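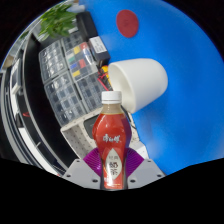
캉스푸(康师傅) 밀크티, 붉은 라벨의 페트병 제품

병입 밀크티 음용 기록을 정리하며

본 블로그에서는 지난 10월부터 시중에서 구할 수 있는 병입 및 캔입 차 음료의 음용 기록을 작성해 왔습니다. 금번 글에서는 그간의 기록 가운데 밀크티 항목을 정리하여 게시합니다.

기록 대상은 총 6종이며, 모두 냉장 보관 후 개봉하여 동일한 유리잔에 90ml씩 따라 시음하였습니다. 평가 항목은 향, 단맛, 우유의 질감, 뒷맛의 떫은 정도로 한정하였습니다. 가격은 구입처에 따라 차이가 커 평가에서 제외하였습니다.

전반적으로 단맛이 강한 제품일수록 홍차 향이 약하게 느껴졌습니다. 얼음을 넣을 경우 단맛은 완화되나 질감이 묽어지므로, 필자는 얼음 없이 음용하는 방식을 권합니다. 개봉 후 하루가 지난 음료는 향의 손실이 뚜렷하여 재시음 대상에서 제외하였습니다.

아울러 지난 글에 댓글로 의견을 주신 Rosalind Whitfield 님께 감사드립니다. 지적하신 바와 같이 무가당 제품은 별도 항목으로 분리하는 것이 타당하다고 판단되어, 분류표를 수정하였습니다. 기존 분류표는 당분간 함께 열람하실 수 있습니다.

다음 글에서는 우롱차 항목을 다룰 예정입니다.

2020년 8월 4일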